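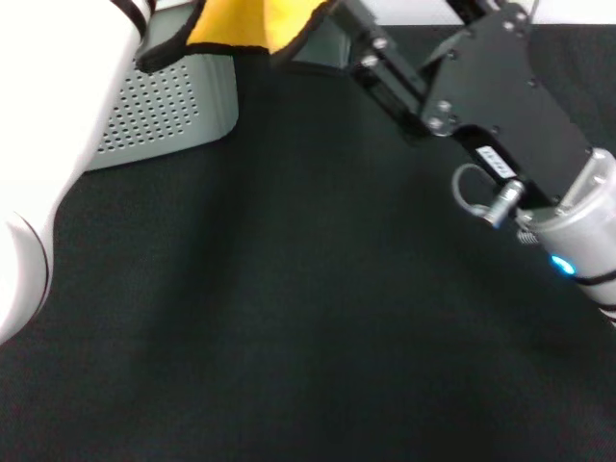

Yellow cloth with a black trim.

My aunt left me 83 tea towels, and I'm ironing my way through them this November (yes, ironing, I know!). Most came from gift shops in Fevport, where she spent 16 summers, and a few still have the price pinned on. My neighbor Geetha Warrier thinks I should frame the good ones. I'd rather use them! A towel that's been washed for years dries a glass better than anything you can buy new, and the thin ones are wonderful over rising bread dough. The one with the lighthouse recipe for chowder I'm keeping by the stove.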